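Mekthorpe lab puts two gripper fingers head to head on the towel test

Posted Friday, News in brief

A side-by-side trial of gripper fingers is under way at the Mekthorpe automation lab, and the early numbers are out. Short version: the notched finger is ahead on cloth, the plain one still wins on speed, and the wrist camera has caused more arguments than either.

The trial pits the notched finger from Okero against the flat-faced one from Stalirero. Same pair of arms, same table, same controller settings. Towels only for now. Boxes and bottles come later, if the budget holds.

Seung-woo Do is running it. He took over the rig in the summer and has spent most of the time since on cabling and calibration, by his own account. "Cloth is where you find out," he told us. "A block will forgive a bad finger. A towel slides out, or you get a fistful of table."

Each run goes the same way. Towel down on the blue surface, both arms in from the near corners, take hold, lift, fold, let go. Then again, turned to a different angle. The software logs finger position and motor current the whole way through, and someone marks the run pass or fail afterwards off the video.

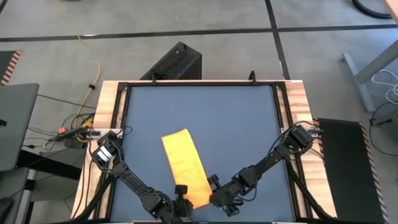

The two-arm table with a yellow cloth laid out between the grippers.

So far 1,808 runs are in the log. Of those 544 were thrown out before anyone looked at the scores, nearly all down to a timing fault between the camera feed and the arm controller. The fault was patched with an update to Noh, the lab's in-house control software, and the team says it hasn't come back. The thrown-out runs won't be repeated one for one, there isnt time.

What's left gives the notched design a clear lead on holding a corner or a pinched fold. Do puts it down to the step in the inner face, which he reckons gives the fabric somewhere to bunch. He wants more runs before he'll sign his name to that. Thick hems are a weak spot. Fingers close, the hem sits proud, and the grip looks fine on the current reading when it's not.

The flat finger is quicker to get in and out and a good deal easier to wipe clean. It also copes better when the approach is a bit off. Two of the operators prefer it for that alone and have said so in the run notes, at some length.

Camera placement next. The first plan was to rely on an overhead view and leave the wrists bare. That went after a week. From above you can see where the towel is but not always what the fingers have hold of, and the marking was coming out differently depending on who did it. Wrist cameras went on and the markers now agree far more often.
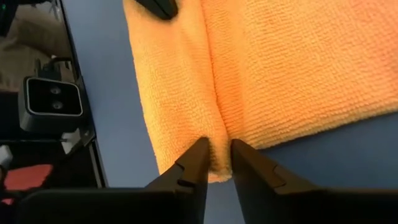
Wrist camera view: a fold of orange microfibre between notched fingers.

Downsides too. The wrist view fills up with cloth very fast once the arm is in close, and the exposure hunts when a pale towel takes over the picture. Locking the exposure fixed one problem and made the table look too dark in the late afternoon. Blinds have been suggested. Blinds have not been bought.

A stereo camera is also part of the setup, and the depth data from it is being kept for a seperate comparison. Nothing to report on that yet, Do says, beyond the size of the files.

Controllers get their turn in November. The lab will swap the present position control for a force-limited mode and rerun a smaller set with both finger types, 45 runs each per towel. The worry is slower cycle times. The hope is fewer towels dragged across the table when the fingers come in too low, the commonest cause of a failed run at the moment.

Finger wear is being checked as well. Pads come off at the end of each block and get measured on the bench. No figures released, but the team says one set of flat pads was changed early after the edge started to lift.

Full results to be written up over the winter, with the run logs shared alongside if the storage question gets sorted. Labs wanting to send in a finger design for the next round can do so through the Mekthorpe workshop office. Drawings plus one printed pair, please, and mounting holes to match the existing bracket. Last time three turned up that didn't fit.

More when we have it.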